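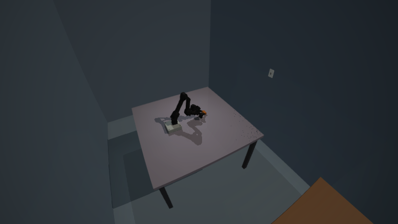 The first time our arm punched the table, I laughed. The second time I went looking for the power switch.

I should back up. I spent most of July in a borrowed office at Mosia, a small shop that teaches robot arms in simulation before letting them near anything that can break. In the simulator the arm was a sweetheart. It would fold down from the elbow, bring the gripper in low over the tabletop, and hover there as long as you liked. Run after run, 300 of them, no contact!

Then Riaan Msimang loaded the same program onto the real thing, and on run 7 it drove its fingertip straight down hard enough to rattle my coffee. Riaan swore. Siiri Tikkanen, who wrote the motion code, wanted to see it again (I did not).

It took them two days. The real arm sat on a thicker mounting plate than the one in the model, and the table height had been typed in by hand, once, a long time ago. So the arm thought it had room to spare. Worse, the force limit that should have stopped it was switched off – it had been tripping on harmless bumps and somebody got sick of resetting it.

"I think that somebody was me," Siiri said, scrolling back through the log.

The limit is back on now, and the arm touches off against the table every morning before it gets to do anything else. Riaan still stands with one hand on the stop button. So do I, when they let me.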